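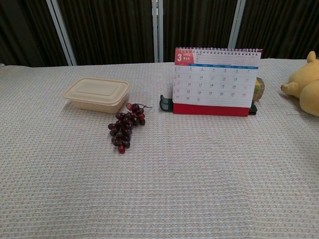 Renji Ogura wrote:
> Is the Udora bus still stopping at Hamdan after 6 pm? Pluno's page says one thing, the sign at the stop says another. Waited 80 minutes in July and gave up.

Short answer no — last one leaves Hamdan 5:40 now. The sign is old. I rang Pluno twice, second time got a person, she said the new timetabel goes up "soon". Route 3911 via Tirska still runs late but you have to change, and the connection is tight.
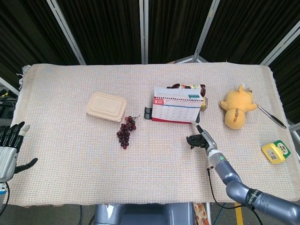

Grapes and a food container on the table.

Anyone else stuck out there — write to Pluno, not the town. Town just forwards it. We have almost 600 names on the letter, want 2000. Will send teh link tonight.

Shadi Abu Hammour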